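Up before 10 and the table is still covered in stuff, so today I gave myself 20 minutes per corner and no more. I put the radio on and made a second coffee (a big one!) and told myself the Drernalden boxes could wait till May if they had to. They've waited this long.

The wooden table is my favorite thing in the whole place, that warm orange-brown grain, and I keep burying it under paperwork!

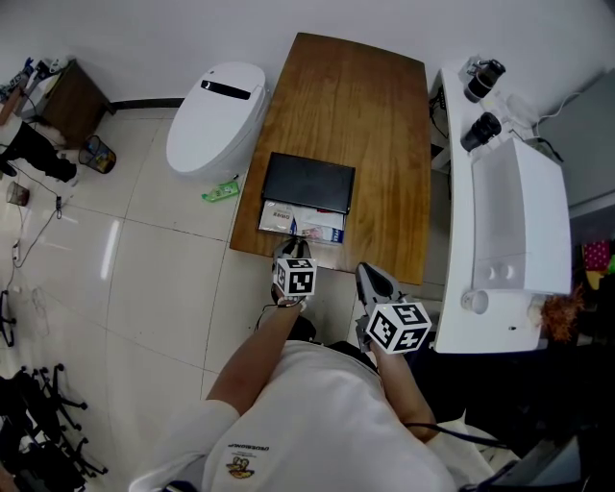 So where do loose papers go now? In the blue tray by the door, all of them, until I've read them.

After lunch I started on the cabinet, got bored, and read an old Magbanua catalog on the floor for 60 minutes. Cables tomorrow. Also need bin liners.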